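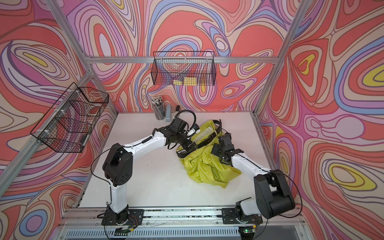 R. Tilbrook

Monday, bench notes, Ledance end

Wallpaper is up on all three walls and I have stopped seeing it, or so I told myself until I looked at a blank sheet of paper after lunch and it went faintly salmon. The pattern is called Kombo. The other choice was a beige called Wakoleck, and I would like it on record that I voted for beige. Joins on the left are better than the joins on the right. With that many swirls you have to go hunting for them, so at least it is a forgiving paper. Went through 2 rolls and a bit, the bit being the piece I cut upside down.

Baskets. Back one hangs under the top bar and is now the home of the sponges. Please put them in it. They are yellow and the basket is black wire, so there is no excuse of the "couldn't find it" kind. The deeper one on the left wall is held with zip ties, white, as the black ones have gone wherever the black ones go. I had meant to use the proper clips from Nustness but the order came with 63 washers and no clips. Have written to them. Washers are in the drawer marked MISC, with everything else I can't face.

Still undecided what the left basket is for. It sticks out over the table more than I had pictured when I was waving my hands about, and anything tall stood under it will want checking first. Suggestions so far: cloths, tape, biscuits. Leaning towards tape.

Pencils: the mesh cup is full. It was full last week too. There is a box of over 200 in the cupboard and I don't want to see any of them join the ones in the cup, which are packed in tightly enough already. Cup stays at the back, left of the middle. If it wanders forward, send it back.

Tabletop has picked up a few dark marks. Tried washing-up liquid, then the white cream stuff, then elbow. Faint improvement, possibly my eyes (see wallpaper). Not going at it with anything abrasive — the surface is white all the way across and a dull patch would annoy me more than a scuff. Leaving it.

Crumbs and pencil shavings go down the slotted grille at the front and I have yet to meet anyone who enjoys getting them out. Brush towards the back, then dustpan. Vacuum is due back from Wednesday's lot, whenever that may be.

To do
trim paper along the bottom of the right wall
snip zip tie tails
chase Nustness re clips
label for left basket, once it has a job
3 more sponges, same size this time if the shop can manage it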